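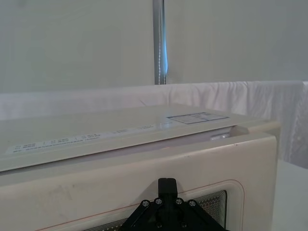 La pinza ante el frontal de un aparato de sobremesa color crema, con la tapa ligeramente levantada.

El puesto que se mide y el que no

En la planta de Prultudby, Sutherland revisa pequeños electrodomésticos devueltos. Desde julio, la manipulación inicial de cada unidad corresponde a un brazo con pinza; el operario interviene cuando el sistema solicita confirmación. El informe interno cifra el volumen del primer periodo en 1.935 unidades, de las cuales 459 requirieron intervención humana. La dirección lee ese dato como una reducción de carga. Considero que la lectura es incompleta.

Las unidades que el sistema resuelve son las regulares. Las 459 restantes concentran tapas desajustadas, etiquetas ilegibles y carcasas deformadas. El operario atiende menos casos, pero todos difíciles, y pierde los intervalos de tarea sencilla que antes regulaban el esfuerzo. El tiempo medio por intervención ha subido y el baremo de productividad sigue siendo el anterior.

Hay un segundo efecto. Quien revisaba a mano aprendía a distinguir una marca de uso de un golpe por contacto repetido con piezas normales. En la línea de Kurkbridge, los incorporados tras la automatización reciben 99 horas de formación, casi todas dedicadas a la interfaz Isell. El criterio sobre la pieza se da por supuesto.

No propongo retirar el brazo. Propongo revisar el baremo, reservar una cuota de unidades ordinarias para revisión manual y clasificar las intervenciones por dificultad. Las tres medidas caben en el convenio vigente y ninguna exige modificar la célula.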